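Skerndale library to reopen study room in June

The study room on the upper floor of Skerndale Library will open to the public again in June, after being closed for 11 weeks while the ceiling was repaired and the heating replaced.

The room has new lighting, fresh paint and 3 more desks than before. Places can be booked for up to 2 hours at a time, either at the front counter or by telephone. Anyone without a booking can use a desk that is free, but will be asked to move if the person who reserved it arrives.

The library is also asking residents for pens, pencils, highlighters and other desk items they no longer need. These will be sorted and put out for visitors to borrow, along with scrap paper from the office. A similar appeal before the closure brought in more than 200 items, most of them ballpoint pens, and the stock had almost run out by the time the room was shut.

Highlighters are wanted most. They are popular with students in the weeks before exams and tend to dry up quickly when the caps are left off. Staff would also be glad of small boxes and pots to keep things in - any colour will do, as long as they are clean and stand up without tipping over.

Donations can be left in the crate inside the main entrance on Havero Street during opening hours. Please test pens before bringing them in. The library cannot take correction fluid, craft knives, permanent markers or opened bottles of ink. Printer cartridges should go to the recycling point in the Mustonen car park, where there is a separate bin for them.

Items in good condition that are left over will be passed to the homework club at the Zurkudow Centre, which meets after school and has asked for highlighters and pens in particular.

The study room will keep the same hours as the rest of the building, with the last booking taken an hour before closing. Hot food is not allowed, but drinks with lids can be taken in.

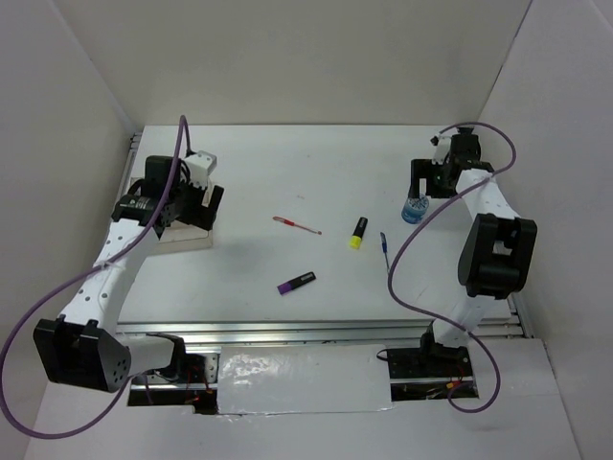 The lift is still out of use while a part is on order, so the room can only be reached by the stairs for now. Visitors who cannot manage the stairs can ask for a desk in the ground floor reading area, which can be booked in the same way.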